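Subject: [jolcombe-stores] Contents of the gray metal bin, Gondport store room
Date: June 12, 2025

To all members of the list:

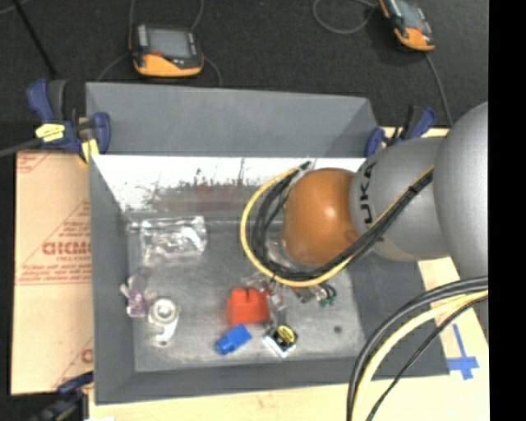
1. Items remaining in the bin

The Gondport office asks members to claim small items left in the large gray metal bin. They include a crinkled clear plastic package and, by the side wall, a small clear item with purple and white parts. Claims should quote shelf number 171.

2. Condition of the bin

The floor of the bin is scuffed and its far wall is scratched. It remains on the register and will not be replaced this year.

The earlier notice is quoted for reference.

> From: Pirken Stores Office
> Small items are to be placed in the bin in their packaging.
> Unclaimed items are held for 7 days and then returned to
> general stock. Bins are not to be stacked or moved to the
> Gashaw annex without written approval.

The holding period is unchanged. Replies should be sent to the list.

Gondport Stores Office

Comments (2)

shelfmark2: Does the 7 days run from the notice or from the day the item goes in?

pirken_annex: We are missing a packet from the March order. Will send a claim today.

Contact the list office | © 2025 Jolcombe Stores List | Back to top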